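## How many start positions do I need when I record navigation examples in simulation?

**Jocelyn Padilla** – Thursday, June 8, 2023

I am collecting examples for a small model which must learn "go to the dining table and stop". I drive the agent by keyboard in a simulated flat, and each run is saved as one episode. Until now I have 100 episodes, all in the same flat. In training the result is good, but when I begin from another room the agent turns in circles.

My usual view of the dining area is this one: 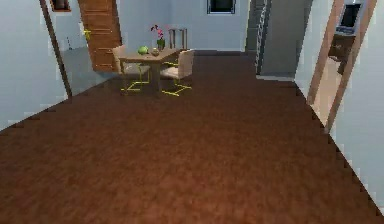 *Dining area in the simulated flat, with the table towards the back.*

Should I record more episodes here, or change the flat? One episode takes me around 25 seconds, so I can do more, but I don't want to waste a week.

**Edgardo Ignacio**

Change the start first, then the flat. In your view the table is nearly in the centre, so I suspect the model has learned "go straight". Start some runs behind a doorway, and some facing a wall, so that it must search. Please keep also the runs where you make a small mistake and correct it – they teach more than the perfect ones.

For our last set we used 7 flats and kept 1047 episodes. Hold one flat back completely for testing. We did not do this at first and our numbers looked much too nice.

**Dellau**

just randomise the chairs and the floor texture, worked for me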